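Jirnport to move residential water meters to hourly readings

The water utility in Jirnport will begin replacing mechanical household meters with ultrasonic units in September, starting in the Gomora district. The first phase covers 2000 connections and is scheduled to last 13 months.

The new meters have no moving parts. Each one sends a pulse of sound through the pipe in both directions and calculates flow from the difference in travel time. Readings are stored every hour and sent by radio to a collector unit twice a day.

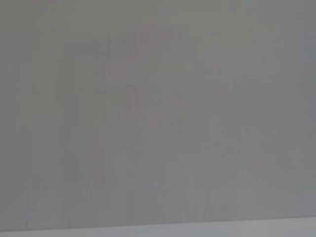 By the Utilities Desk
Filed under: Water, Infrastructure

Akolgo, the contractor for the first phase, will carry out the installation work. A standard replacement requires the supply to be shut off for less than an hour. Properties with a meter pit at the curb do not need to be entered. Where the meter is in a basement or utility closet, the occupant will receive a card with a choice of 2 appointment windows, morning or afternoon.

Billing data will be handled by Clusteo, a software package the utility already uses for its commercial accounts. Continuous flow over six hours will trigger a leak notice to the account holder by text message or mail. The alert threshold can be raised on request for properties with irrigation systems.

Rates are not affected by the change, and there is no separate charge for the meter. The final reading on the old unit will be recorded at removal and printed on the next bill. Old meters will be kept for one billing cycle in case a reading is disputed, then scrapped for their brass.

A schedule for districts outside Gomora has not been set.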